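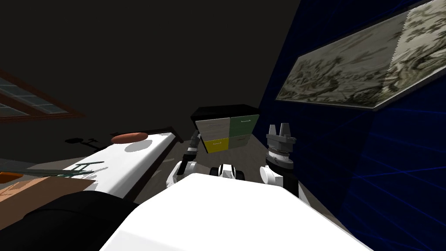 Gustach Planner
Manipulation planning for one and two arm robots. Sim first, hardware second, same config file.

Version notes updated 19 May 2024

What it does
Takes a goal, plans both arms together, checks for collisions, sends out joint commands. Replans on the fly if the scene changes. Runs next to your own perception stack or the Porkari one we ship.

What's in the download
- Planner core, Linux only for now
- Porkari perception module (object pose, handle finding)
- Umovstead room pack: bedroom layouts with drawers, beds, windows, wall art. 110 rooms, randomized textures
- Python bindings, C++ headers
- Log viewer. Basic, but it works

Wrist views
Every gripper gets its own camera feed in sim. Flat items on the floor are the usual headache, thin edges, not much to grab. Grasp scorer ranks approach angles and you can overide it by hand.
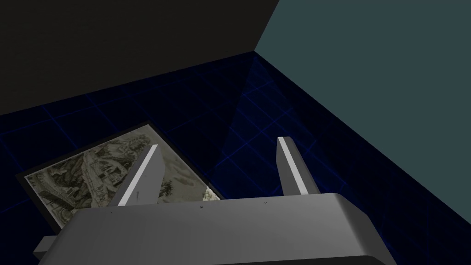 Wrist view, gripper open over a framed print on the floor.

Drawers
Handle finder gives a bar axis and a pull direction per drawer. Mixed colors on one cabinet are fine, nothing is keyed to color. Set the idle arm to park or leave it free. Parked is faster to plan.
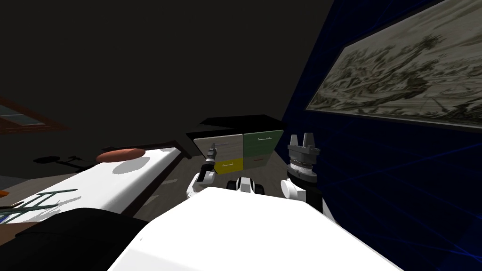 Head view. Left gripper close to the upper left handle, right one held upright beside the cabinet.

Specs
Control rate: 400 Hz
Replan: 100 ms typical, desktop GPU
Scene limit: 2,000 collision bodies
Arms: one or two, parallel grippers. Multi finger hands planned for August
Input: RGB or RGB-D
Formats: URDF, MJCF

Not included
Robot, obviously. Force control for latches is a seperate add-on, ask us.

Licensing
Per seat or per site. Academic seats free for the first year, need a school email. Heffernan customers on the old plan keep their price, no need to re-register.

Questions, quotes, trial keys: Muireann Kinsella, sales desk. Put your arm model and OS in the subject line please, gets you an answer quicker.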